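4. Preparing and covering the work surface

The Clulari bench top is supplied unfinished. Left bare, it marks easily and absorbs glue, oil and ink. This section covers fitting a disposable paper cover and dividing it into work panels. Read section 3 (leveling the frame) first. A cover fitted to a top that is out of level will wrinkle when the corner bolts are adjusted later.

4.1 What you need

Kraft paper, brown, on a roll
Painter's tape
Straightedge, at least as long as the short side of the top
Utility knife with a new blade
Soft pencil
Lint-free cloth

The Pridthorpe accessory kit (part 123) contains the paper and the tape. Benches shipped before May have the kit packed inside the drawer unit, not in the hardware carton.

4.2 Cleaning the top

1. Remove the shipping film. Pull it back low and flat, starting at a corner.
2. Wipe the top with a dry cloth. If residue remains, use a cloth dampened with water and a little dish soap.
3. Let the top dry for 2 hours before covering.

CAUTION: Do not use acetone or lacquer thinner. Both will lift the edge seal.

4.3 Laying the paper

1. Unroll the paper along the long side of the top and leave it flat overnight if it curls. Paper stored in a cold room may take longer.
2. Cut the first length 5 inches longer than the top.
3. Align the factory edge of the paper with the rear edge of the bench. Tape the rear corners only.
4. Smooth the paper toward the front with the side of your hand. Work from the center out.
5. Fold the excess under the front and side edges and tape it to the underside.
6. If a second length is needed, overlap the first by one tape width and run tape along the whole seam.

NOTE: On the Pruton frame the front rail sits close to the underside of the top. Loosen the two rail screws before step 5 and tighten them again when the tape is in place.

4.4 Marking out panels

Panels keep separate jobs apart and make it easier to replace one damaged area. The size is up to the user. Panels narrower than a sheet of letter paper are of little use.

1. Mark the panel spacing in pencil along the front and rear edges.
2. Lay the straightedge between matching marks and draw a light line.
3. Center the tape on the line. Press down one end, pull the strip taut, then lower it — do not stretch it.
4. Run all strips in one direction first, then the cross strips.
5. Trim the ends with the knife held flat against the bench edge.

CAUTION: Never cut through tape on the face of the top. The blade will score the surface under the paper.

Blue tape on brown kraft paper gives a grid that is easy to read from a standing position.

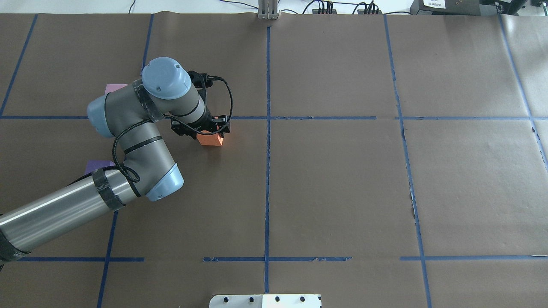
4.5 Replacing a panel

1. Lift the tape on all sides of the damaged panel. Pull slowly at a low angle.
2. Cut a patch slightly larger than the panel and lay it over the old paper.
3. Retape the edges. Up to two patches may be stacked — beyond that, replace the full cover.

Replace the full cover after some 200 hours of use, or sooner if liquid has soaked through.

4.6 Storage of spare paper

Store the roll upright in its sleeve, away from heaters. Refill rolls from Barrientos fit the under-bench holder without the spacer.

Section last revised July 3, 2020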